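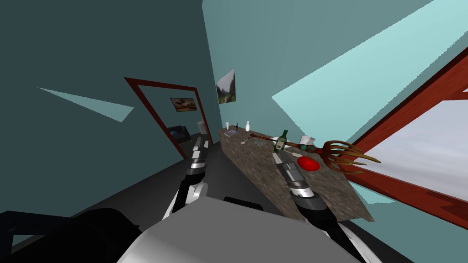
A robot's two arms, a doorway and a granite countertop, in a computer rendering.

Nikola Tomaszewski knits in the morning, before the shop opens, at a table that is too small for the blankets he makes. When I came to Cuden in February he was on the border of a large one, gray and dark green, and he asked me to wait until he finished the row. It was a long row. I drank my tea and looked at the shelves.

Tomaszewski has designed knitting patterns for many years, first for himself and later under the name Treloar, which he took from the street where he rented his first room in this country. Most of his patterns are blankets and shawls. The one that most people know is Prisness, a square blanket worked from the center outward, with a border of small leaning cables. He did not expect it to be popular.

"I made it for a cold bedroom," he says. "I wrote the pattern on four sheets of paper, and two of them had mistakes. A woman wrote to me that her third corner looked like a shoe. She was right. I knitted it again from my own instructions and I also got a shoe."

The corrected version has been sold 2981 times. He knows the number because he had looked at it that morning, and he was a little embarrassed to say it.

I wanted to talk to him mainly about yarn substitution, which is the question knitters send him most often. The original Prisness was knitted in Protau, a woolen-spun yarn from a small mill that no longer makes it. People still search for it in old baskets and at sales, and they pay too much for it. Tomaszewski would like them to stop.

"It was a good yarn, but it was only yarn," he says. "It had some grass in it. It broke if you pulled it. I have eleven balls left and I don't use them, I just move them from one shelf to another when I clean."

What should a knitter choose in its place? He took a long time with this answer and went to get three swatches from a drawer. One was in Protau, one was in a smooth superwash wool, and one was in a wool and linen mix. They had been cast on with the same number of stitches and the same needles. The superwash swatch was clearly bigger.

"People look at the label and compare the meters in 100 grams," he says. "It is a good beginning. But this smooth one has nearly the same meters, and look, it grows. When I washed it the first time it was like a wet sock. For a scarf you can forgive it. For a blanket from the center, every round is longer than the one before, so the problem also becomes longer."

His advice is to find a yarn that is spun in a similar way, even if it is a bit thinner or thicker, and to change the needle. He also asks people to wash the swatch exactly as they will wash the blanket. I confessed that I usually wash my swatches under the tap for a few seconds. He did not say anything, but he wrote it down.

The full Prisness blanket needs 1840 meters without the border. With the border, in the biggest size, it needs 3508, and many knitters write to him when they discover this difference. I asked if he ever thought to make the border smaller.

"I tried it. It looked like a blanket with a collar that shrank. The border is heavy so that the edges stay down on the bed. You can stop after the first cable repeat and bind off, it is allowed, I will not come to your house."

He learned to knit from an uncle, who repaired fishing sweaters and did not like to be watched. The boy sat behind him, and for this reason he learned everything as if from the back. He still holds the working yarn in a way that I could not copy, over two fingers and under the thumb. When he teaches, he does not show his own hold at all. He asks the students to keep the one they have.

"If the fabric is even, the hand is correct," he says. "I had a student who held the right needle under her arm like a newspaper. Very beautiful stitches. Another teacher told her to change, and she stopped knitting for a year."

We talked for some time about the small mistakes. Tomaszewski does not go back for a mistake if it is more than six rounds below, except in a cable. A wrong cable he will always repair, and he does it by dropping only those stitches and working them up again with a crochet hook. He showed me on the green blanket, on a cable that was perfectly fine before he dropped it. It took him less time than it takes me to find my hook.

The new blanket does not have a name yet. It is again a square, but it starts in one corner and grows diagonally, so a knitter who runs out of yarn can begin the decreases early and get a smaller blanket. He has already knitted it twice. The first one was too stiff and is now on the floor under his chair, where it is warm for the feet.

The pattern will have charts and also full written instructions, because he himself cannot read charts when he is tired. Three test knitters have it now. One of them has already written to him about the third corner.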